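Narus Ensemble opens season with Plivholm premiere
26/06/2023 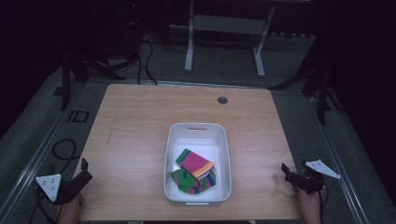 The Narus Ensemble has put its new season on sale, and it starts with Plivholm, a 291-bar piece for strings, two harps and prepared piano. First run-through was back in May. Tickets for the opener at Mellamum Hall are going fast — 103 left out of 200 at time of writting. The players are dropping concert black for this one and the dress note asks for color at the ankle, so striped socks, pink and purple and green, a white plastic bin with two in it, that kind of thing. Audience welcome to join in.

Second half is the Bárány quartet cycle, played straight through with no break. Doors close once it starts.

Returns from the box office only, cash or card. Student seats are half price on the night, bring ID. Pre-concert talk in teh upstairs foyer — free, no booking.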